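Unit 9: Grasp approach and contact uncertainty
Course handout, Robot Manipulation Software
Reet Dambrauskienė
Revised 3 November 2018

Read the notes on hand-eye calibration first. The frames used there (base, wrist, camera, counter) keep the same names in this unit.

9.1 Where the planner stops and the controller starts

The planner in Livach produces a joint trajectory that ends at a pre-grasp pose, with the gripper above the target and the fingers pointing down. It has no model of contact. Everything below the pre-grasp pose belongs to the approach controller, which runs at 500 Hz and accepts only two inputs: a goal height for the fingertips, and a stop condition.

Students often try to let the planner finish the descent. It will return a path, but the collision check treats the target as an obstacle until the grasp flag is set, so the path either bends round the object or fails with code 82. Set the flag at hand-over and leave the last part of the motion to the controller.

9.2 Choosing the fingertip goal

Flat objects lying on a counter are the awkward case. The fingers must come low enough to close on the side of the object, and the counter surface is only just below. An error in the estimated counter height goes straight into the fingertip goal. Fit the counter plane again at the start of every session; the plane stored in the configuration file from September is a starting guess and should not be used for grasping.

The lateral position matters as much. Asix reports an object centre and a long axis. For a slice or wedge the centre of the bounding box is a poor grasp point, as the outline is not symmetric. Take the grasp point from the segmented mask, and check that both fingers have free space on either side before committing. Neighbouring objects count as obstacles even when they are partly hidden from the camera: an occluded object should be given the full size of its class, not the size of its visible part.

The toy kitchen task shows the problem in its usual form. The target is the watermelon slice near the front edge of the counter, with the fingertips at its right end. From a single colour view it is hard to say whether they are touching it or still just clear of it, and the state estimator has to carry both possibilities. The pumpkin, the corn cob and the spatula all belong in the obstacle list. 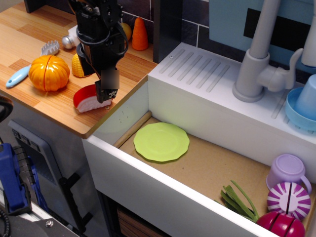

9.3 Stop conditions

The controller ends the descent on the first of these to become true:

Fingertip height is at or below the goal.
Motor current on any arm joint exceeds its contact limit for 9 consecutive samples.
The mask of the target moves by more than the set limit between two camera images.
The operator releases the enable key.

The third condition catches a push that the current limit misses. Light toys slide long before the current rises. It depends on the camera, so it reacts later than the other tests and should never be used alone.

9.4 Logging

Write one Salem log per attempt. Record the fingertip goal, the fitted plane, the stop condition that fired and the joint currents at the full control rate. Do not label an attempt as contact from the images alone — use the currents, and mark the attempt "unknown" if the two disagree.

9.5 Exercise

Load the replay set from Nukgate and run the approach controller with the third stop condition switched off, then on. Plot fingertip height against time for both runs and mark where each descent ended. Hand in the plots with the configuration file, no more than 2 pages in total.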